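Mesa de cantos arredondados, vida nova: um fio sobre arrumar a mesa que virou escritório 🧵

1/ Gente, decidi que a mesa de madeira da sala ia voltar a ser MESA. Fazia meses que ela guardava de tudo, menos prato. Comecei espalhando as coisas pra enxergar o que eu tinha, e já me apaixonei de novo pelo meu mouse pad azul com o bichinho de orelhas rosa! 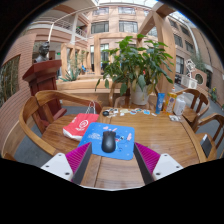 2/ REGRA DO MOUSE
O mouse preto fica em cima do pad e pronto. Ele e o pad moram juntos, viajam juntos, vão pra estante juntos na hora do almoço. Parece bobo, mas eu vivia procurando um dos dois.

38 comentários · 892 curtidas

3/ As miudezas! Enfileirei tudo na beirada do fundo e adorei ver as cores lado a lado. Tem coisinha ali que eu jurava ter perdido na mudança de março. Vão todas pra uma latinha – menos a redonda azul, vermelha e branca, que vai ganhar lugar na capa do caderno.

4/ O tubo azul e os dois frascos vão pro armário do banheiro, de onde nunca deviam ter saído. Eu passava creme na mão no meio do trabalho e depois reclamava do mouse escorregando, rs

5/ Sacola vermelha de alcinha branca: fica. Tenho um fraco enorme por sacola bonita e essa vai servir pra carregar o kit inteiro quando eu for trabalhar na casa da Adesuwa. Mouse, pad, carregador, caderno, tudo dentro.

12 compartilhamentos

6/ A Adesuwa Idahosa, aliás, me ensinou o melhor truque: mesa de canto arredondado não tem quina, então ninguém se anima a acumular pilha. O que sobrar no meio incomoda todo mundo e alguém guarda. Testei ontem no jantar e funcionou lindamente!

7/ Próximo passo é passar óleo na madeira, porque as emendas das tábuas merecem aparecer. Alguém já usou óleo mineral em mesa de uso diário? Dá pra comer em cima no dia seguinte? Quero relatos – e fotos das mesas de vocês, por favor!!

600 visualizações · 2 respostas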